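From: Hậu Chu
To: kitchen-renovation list
Date: 12 May 2022
Subject: Re: Sealing a marble counter

Huệ La wrote:
> We have marble in the kitchen and my husband cuts lemons directly on it.
> Now there are dull spots near the sink. Do I need a new sealer, or is
> the stone already lost? The shop wants to sell me a bottle of Piken.

Dear Huệ,

The stone is not lost. The dull spots are etching. Acid from the lemon eats the polish, and a sealer does not stop this – it only slows down oil and coffee from going in. So Piken will not repair your spots, even if it is a good product.

For light etching I used marble polishing powder and a damp felt pad, 2 rounds with small circles, then I rinsed with clean water. Please try first in a corner behind the kettle. If you can feel the spot with your fingernail, it is too deep for powder and you should ask a stone person.

For sealing, do the water test. Put a few drops on the counter and wait. If the stone becomes dark after ten minutes, it is time to seal. I sealed mine last September and it still passes.

Also, buy your husband a big cutting board – mine is from Cluvik and has rubber feet.

Best regards,
Hậu
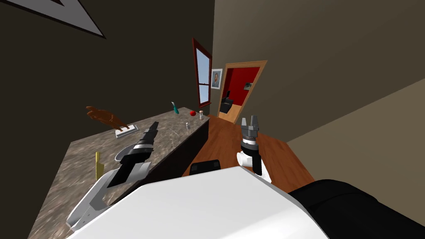 Marble-patterned counter with wooden floor, computer rendering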